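Rote Zierstoffe und Satin pflegen

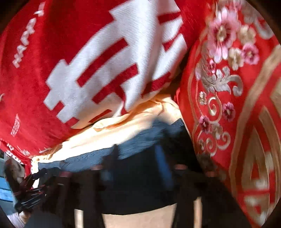 Bedruckter roter Stoff mit Köperstruktur, daneben bestickter roter Satin.

Rot blutet leicht aus — vor der ersten Wäsche eine verdeckte Stelle mit feuchtem weißem Tuch prüfen. Färbt es ab, nur einzeln und kalt behandeln. Graue Ränder auf weißem Druck mit 2 ml Feinwaschmittel auf 600 ml Wasser abtupfen, nicht reiben. Stickerei von links auf weicher Unterlage bügeln, niedrigste Stufe, ohne Dampf. Hellen Satin durch säurefreies Papier von Rot trennen.

Kontakt: Haushaltsseiten Endholm | © 2023 | Nach oben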